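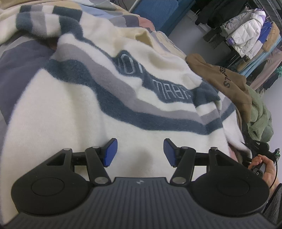
# Handling fabric with the hand-held gripper: working rules

These rules cover picking, folding and sorting of clothes and blankets with the hand-held gripper at the Ratholm site. They apply to every operator, including people visiting from Trenus. Read them once all the way through, then keep the short check at the end near your station.

## Before you pick up the gripper

1. Wipe both fingertip pads with a dry cloth. Lint builds up fast on fleece and changes how the pads hold.
2. Open and close the fingers fully, 4 times. They should move evenly and stop without a click.
3. Look at the pivot caps on both linkages. If one is loose, tag the gripper and put it on the repair shelf.
4. Check that the cable runs clear of your wrist and the fabric. Leave enough slack to reach the far side of the pile.
5. Push long sleeves up or fasten them at the wrist.

Do not start a Fovar session until the gripper has passed all of these. The session log asks for the check, and an unchecked run gets thrown out later.

## Approaching the fabric

Come in from above at a slant, with the fingers open wide. Stop just over the surface and settle there before you close. On thick or fuzzy material such as fleece, it's hard to judge where the surface really is, and people tend to press in too far.

Pick a fold or a raised edge if there is one. On a flat stretch, lower both pads until they touch, then close slowly so the cloth gathers between them. Take one layer unless the task sheet calls for more.

Keep away from these spots:

- embroidered or printed lettering
- zippers, snaps and drawstrings
- seams where several layers meet

Stitched letters can catch on a pad edge. If the only good fold has lettering on it, make a new fold next to it with a light pinch, release, and start again.

## Working with a mixed pile

Take the top item first, even when a lower one looks easier. Pulling from underneath drags everything else along and the run no longer matches the task sheet.

Lift straight up for the first part of the move, then carry sideways. With a large blanket, part of it will stay on the pile - that's fine. Set down what you have, regrip closer to the middle, and go on. Don't swing the blanket to free it.

Your other hand stays out of the work area while the fingers are moving. If an item has to be freed by hand, open the gripper and set it down first.

## Breaks and limits

Stop for a rest after about 19 minutes of steady work. Change hands if the station allows it. Two operators should not reach into the same pile at once.

## When something goes wrong

- **Fabric is stuck:** open the fingers and wait. Don't pull. Ease the cloth out by hand once the gripper is at rest.
- **Item falls on the floor:** leave it there until the run ends, then note it in the log.
- **Damage to an item:** fill in form 2037 and put the item in the Begović bin with the form on top.

## Short check

- Pads wiped
- Fingers opened and closed
- Caps tight
- Cable clear
- Sleeves fastened
- Task sheet read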